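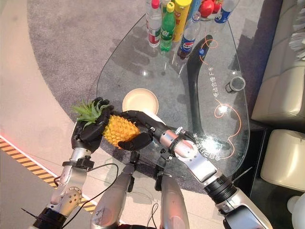 A member wrote in before the meeting to say that the new fee schedule was impossible to compare with the old one, as the old one gave a percentage and the new one gives a percentage plus a flat monthly charge. The letter was read out and taken with item 3.

Stetach Employees' Pension Plan
Minutes of the members' meeting, March
Prinddale office, lunchroom, with a phone link to Wan

The meeting opened at 12:10 p.m. The chair noted 53 members present in person or by phone. The plan has 361 members and the quorum was met.

1. Minutes of the last meeting
Approved with one correction. Under "Transfers in," the words "locked-in funds" should read "locked-in and non-locked-in funds."

2. Change of record keeper
The move to Sirkitz took effect at the start of the quarter. Balances were carried over in full. Beneficiary designations were not carried over in every case, and members who named a beneficiary on paper should log in and check. Of the 361 members, 256 have a designation showing online. The rest will get a letter at their home address with a form and a return envelope.

A member in Wan asked if the old paper form still counts. The plan administrator said a signed form on file is being treated as valid, but that a new one would save the family trouble later. She will get this in writing from Sirkitz and post it.

3. Fees
The new schedule was handed out. The percentage charge has gone down and a flat charge has been added. For members with larger balances the total is lower. For members who joined recently and have small balances it is higher in the first few years.

Several members felt this should have been said plainly in the notice. The chair agreed the notice was hard to follow. It was asked whether the employer could cover the flat charge for small accounts. The administrator had no answer and will raise it with payroll and head office.

Moved and seconded that a one-page comparison be prepared, in dollars, for three sizes of account. Carried.

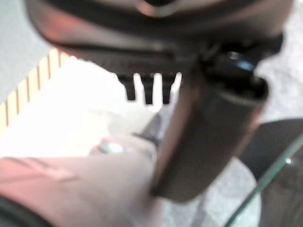 The comparison will be sent by email and a printed copy will go up by the time clock at both sites. Members asked that it show the yearly total, including tax on the charge if there is any.

4. Default fund
Anyone who has not chosen a fund is placed in the target date fund closest to age 65. Members planning to retire earlier or later can pick a different date at no cost. Nine members have asked to do so and their requests are in process. One was entered with the wrong year and has been fixed.

There was some discussion of whether the default should be more cautious in the last five years before retirement. Left for the annual review.

5. Voluntary contributions
The deadline to change the payroll deduction is the 15th of the month for the following month. Changes sent after the 15th wait another month. The online form does not say this and should.

6. Other business
Request for an evening session so that spouses can attend. Agreed, Prinddale only for now, 6:30 p.m., date to be set. Wan will be asked if there is interest.

Annual statements are late. Sirkitz has given the end of the month.

Action items
Administrator: written answer on paper designations; question to head office on the flat charge; deadline wording on the form.
Chair: fee comparison; date for evening session.

Meeting closed at 1:05 p.m.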